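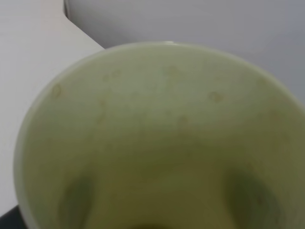

Wrist camera view into the green cup, demo table, Jirkside open day

Hi all,

Answering the question from the Catow group, quoted below.

> We missed the open day at Jirkside in April. Was the cup task shown
> live, or only on video? And did the arm use a fixed camera over the
> table or the one on the wrist? We are planning our own visitor day
> and would like to know what is practical.

It was live. Wimia ran two arms, one on each side of the hall, and the cup task was on the one nearer the door. It used the wrist camera. The picture at the top is from that camera, looking down at the cup from almost straight above. You can make out the brown spots on the upper part of the inside wall, so the detail is good enough close up. The lower part gets dark and a bit soft. If your task depends on seeing the bottom of a cup, plan on more light.

The screen next to the table showed the same view to visitors. People stayed longer at that table than at the other one, which had no screen.

They logged 185 runs over the day. I don't have the success rate. Wimia said they would post it to this list once the logs are sorted.

Practical points for Catow:

- Groups were held to 14 people. That was the most that could see the screen.
- The power strip at the Morin end of the hall was full by noon. Bring your own.
- Two people per arm is enough, one at the stop button and one talking.

The setup sheet is in the list archive under "Jirkside tables". Write to the list if the link doesn't open.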